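# Cleaning and re-fitting the wrist camera on a bench arm
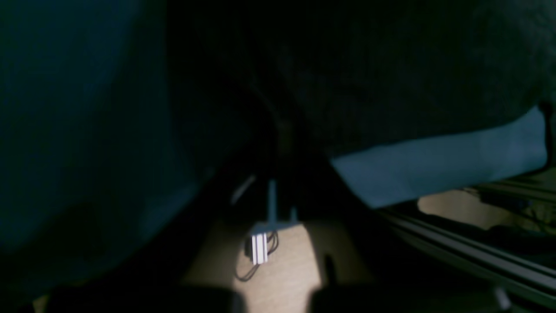 Wrist camera view: fabric close in, pale wood and a thin black cable in the gap.

Last changed 13/11/2025. Written for the Skilel arm on the wooden bench, but most of it holds for any small arm with a camera at the wrist.

I have read a lot of tips about these cameras and I don't trust many of them. The list below is what I still do after a year of sorting cloth with ours.

**Wipe the lens before you touch any settings.** The Fudar forum will tell you to raise the exposure when the picture goes dark. Try a dry microfiber cloth first. Cloth sheds, and lint sticks to the lens cover and spreads a gray haze over everything. If you've already changed the exposure, put it back before you judge the result.

**Don't expect much with dark fabric up close.** Navy and black soak up the light, and a fold a hand's width away turns into one big shadow. Besier sells a clip-on ring light that is supposed to cure this. I bought one in August. It lit the nearest fold nicely and left the rest as it was, and now it lives in a drawer. A plain desk lamp set off to one side did more.

**Check the screws by hand.** The camera bracket works loose slowly. I check every 300 cycles. The Li manual says every 512, a number I suspect was picked by a programmer. Snug is enough. If you need to lean on the key, you've gone too far and will soon be shopping for a new bracket.

**Leave slack in the camera cable.** Turn the wrist by hand all the way in both directions with the power off, and watch the plug while you do it. Tape is fine for finding the right route. It's no good as a permanent fix – the glue creeps, and then the cable is sticky and loose.

**Keep small leads out of the working area.** A finger that is closing on cloth will close just as happily on a wire. I lay ours along the back of the bench and clip them down before a run. Adhesive clips let go of oiled wood, whatever the packet says, so use the screw kind.

**Look at the fingers in the picture.** On our arm the tips should show along the bottom, one on each side. If one creeps up higher than the other after a knock, the bracket has twisted. Straighten it before you run the calibration again. The calibration will cheerfully accept a crooked camera and then miss every pick by the same amount.

**Skip the compressed air.** It pushes lint into the finger joints. A soft paintbrush and a vacuum hose held nearby do the job in 7 minutes, and that includes finding the brush.

One I haven't made up my mind about is the silicone spray people put on the wrist seal. Ours has gone without and still turns freely. I'd want to see a seal that failed from being dry before I paid for a can.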